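The bus from Larbridge let us off at ten in the morning, right outside the old Plelier mill, and my aunt had already eaten both of our sandwiches.

"Energy," she said. "We're going to be on our feet."

She had circled the open day in the free paper back in July. She used to run the hanging line at Jacquet, when Jacquet still made coats, and she wanted to see what robots were going to do about sleeves. She asked the girl at the front desk about sleeves. She asked the man by the coffee urn. Both of them said the second floor, so up we went, past a sign that said 300 visitors were expected and a second sign, in marker, asking people to please stop feeding the fish in the lobby.

I was sixteen and had been promised robots, and I got them! The first room had an arm that stacked cups and then, very gently, took the stack apart again. A little kid in rain boots clapped each time. The second room had a cart that followed you if you wore the orange vest, and I wore the orange vest for so long that a line formed. My aunt walked behind the cart, which was walking behind me, and told it to pick up its feet.

The third room was the one she'd come for, though neither of us knew it yet. It was quieter in there. Black curtains, a table, a handful of people standing with their coats over their arms the way you do at a museum. On a screen by the door was a number, 1,945, and under it the words "toward 2,000." A woman with a clipboard told us it was how many tries they had saved so far, and that 278 of those had been done since the start of August, most of them by one very patient student.

"Tries at what?" said my aunt.

"Hangers," said the woman.

I have never seen a person's face light up like that. You'd have thought they were handing out puppies.

She pushed through to the front — she was small and had good elbows — and I squeezed in next to her. 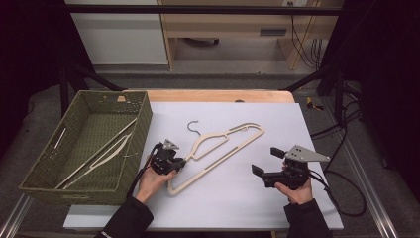

*Jesden Handling Group, Second Floor*

The hands belonged to a real person. I remember being let down by that for maybe three seconds, and then not at all, for it was so strange and lovely to watch somebody work with grippers where fingers ought to be. One hanger was in the basket and one was out on the white board, and everybody in the room was leaning a little, like you lean when you bowl.

"Go for the hook," my aunt whispered. And then, not whispering, "No, no, the shoulder. Take it by the shoulder, honey, it'll swing on you."

The woman with the clipboard looked up. I wanted to climb inside one of the curtains.

"Did you do this for work?" she asked.

"Nineteen years," said my aunt. "Coats. Wool in the winter."

They let her try. It took a while to get the grip right, with her wrists being so narrow, and she laughed out loud when the jaws closed for the first time. She squeezed them open and shut at me like a crab. Then she stopped laughing and got the look she had for threading needles, and she took the hanger by the shoulder, lifted it, and laid it down in the basket without a sound.

The number on the screen by the door went to 1,946.

"Again," said my aunt. We missed the noon bus, and the one after that.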